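Open House at Novorano, and Four Little Baskets

I finally made it to the Novorano open house in December, after missing it two years running. Doors opened at 10 and I was there at 9:40 like a kid waiting for a toy store. 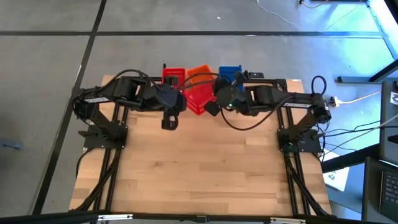 Getting there and getting in

Parking is the weak spot. The lot behind the Bronell building holds maybe half the people who want it, so I ended up on the hill and walked down (bring real shoes!). Check-in was quick, and I got visitor sticker number 184. They told me they had printed 200, so don't dawdle next year.

The sorting table

I spent way too long in this room and I'm not sorry. It's a tabletop of pale, honey-colored wood, done in strips like a butcher block, and it made me want to go home and rip out my kitchen counter. Along the far edge stood four small plastic baskets in a row, a red one and a blue one among them. I have a whole closet of that kind of basket and mine have never once been in a straight line.

Dehua Cheng was showing people through and was very patient with me. I asked what sort of things get sorted and got a long, happy answer about buttons, bottle caps, clothespins and the eternal problem of socks. Small baskets are better than big ones, I was told, because you can see what's at the bottom. I have been doing it wrong with my giant craft bin for years – the glue sticks in there are probably fossils.

A boy next to me wanted to know why you'd sort by color and not by size. Good question! Dehua said they do both and argue over it at lunch.

Upstairs and the snack situation

The second floor is the Leitão workshop, mostly shelving and drawers, and a wall of labels I would happily have read for an hour. One drawer was marked 652 and held nothing but rubber bands. There was a short talk on the Prornolex storage system too, which went over my head a bit, but the slides were nice.

Coffee was free and decent. The almond cookies were gone by 11, so get upstairs early if you care about cookies, and I do.

I left a little after noon with a tote bag, a pencil and a plan for the craft bin. Next one is supposed to be in spring, and I'll post the sign-up link when I have it.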